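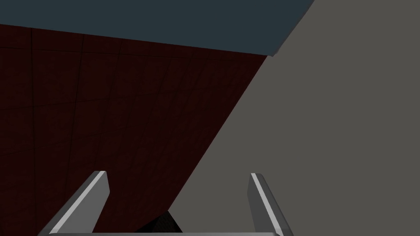

Wrist view in the sim, gripper open, dark object down between the fingers

gantry_gus wrote:
OK, I have put 9 evenings into teleoperating a two-arm robot in simulation and I want someone to talk me out of quitting. The pitch from Orkora was that you show the robot a task by remote control, it learns from your demos, done. Their quick start says 300 demos per task. I have 289 usable ones and I don't believe the last 11 are where the magic happens.

My gripe is the wrist view. Look at what I'm working with. Gray on one side, maroon tiles on the other, a slate band over the top. I get two fingers and the tip of something dark at the very bottom. If I can't judge depth from that, why would a policy trained on it do any better?

pellworth wrote:
Because the policy isn't you. It gets joint positions along with the pixels. You're judging the data by whether a person would enjoy looking at it.

gantry_gus wrote:
I'm judging it by whether there's any information in it. Big flat planes with no shadows on them. A real wrist camera would at least give me a contact shadow under the part.

Tessa_M wrote:
Have to side with gus on shadows. We ran 800 demos in Wogan last November with flat lighting and the policy stopped short of the part over and over. More demos did nothing. Turning shadows on helped a bit, but we changed the controller the same week, so don't quote me.

pellworth wrote:
So two things changed and you credit the one you like.

Tessa_M wrote:
I said don't quote me.

oldservo wrote:
What are you driving it with? If it's a Grinier handset, the twist axis drifts and your fingers end up tilted without you noticing. Guiding a real arm by hand beats any handset. You feel it when you hit something.

gantry_gus wrote:
Grinier, yes. Recalibrated 17/01/2023 and the drift was back the next session. No real arm here to push around, so hand guiding is out. For context, the overview I steer from:
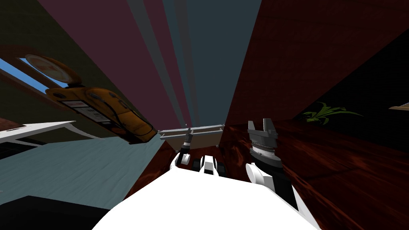

Overview from above the torso: right gripper up close, left one way out by the shelf frame

gantry_gus wrote:
The right arm I can place fine. The left is a dark little gripper and a bit of white link, and the torso blocks the rest. I steer it mostly by memory.

oldservo wrote:
Well there's your problem. The lens is so wide the walls all run to a point. Move the viewpoint or narrow it. And why is there a potted plant in a training room?

gantry_gus wrote:
Stock room. Plant, window, big yellow thing hanging up, all of it comes with the download. I'm told clutter makes the policy "robust." I'd like to see the test that shows it.

pellworth wrote:
Clutter only helps if it varies between demos. If the plant is in the same spot in every one, the policy can use it as a landmark, and then you move the plant and it falls over.

gantry_gus wrote:
It's in the same spot in every one.

Tessa_M wrote:
Yikes. Randomize before you record anything else. Yaroslav Hladun posted a script for that in the Nultent thread – it reshuffles the props and wall colors at each reset. Worked for me after I fixed two paths.

oldservo wrote:
Or clear the room out and get one task working first. I never understood adding noise to something that doesn't run yet.

pellworth wrote:
Disagree, then you train twice. But sure, do one small batch his way and compare. Same task, same start poses, and hold some back for testing.

gantry_gus wrote:
Fine. Narrower lens, shadows on, one batch bare and one batch shuffled. I still think "just show it" is a sales line, but I'll post the success rates either way. If both stink I'm scripting the motion and going to bed.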